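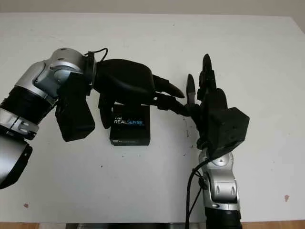
A small black Intel RealSense box on a white tabletop.

Home | News | Events | Back issues | Contact

Parcel shelf moves to the side entrance

From 4th September, parcels for all tenants of the Gundale building will be held at the side entrance on Bakos Street and no longer at the front desk. The front desk will still take letters and anything that fits in a pigeonhole.

The change follows complaints in February, when deliveries were stacked in front of the fire door for most of a week. Barnabás Illés, the building manager, measured the lobby and found no good spot for more shelves. The side entrance has a dry storeroom that was used for old chairs. The chairs have gone to Stosia, the furniture shop on the corner, which will sell them.

The storeroom is open from 8 in the morning until 6 in the evening. Bring your door card. Each shelf is marked with a floor number, and large boxes go on the floor to the left. Please sign the sheet when you take something, even if it is only an envelope.

Parcels will be kept for ten days. After that they go back to the sender, and any return fee is charged to the tenant. If you are going to be away longer, write to Boris Zupan in room 143 before you leave and he will put a hold slip on your shelf.

Couriers have been given the new address. A few online shops keep old delivery notes on file, so check your account if you order often. Dastham, the stationery supplier, has already updated its list for everyone in the building.

Flat carts can be borrowed from room 153. Return them the same day.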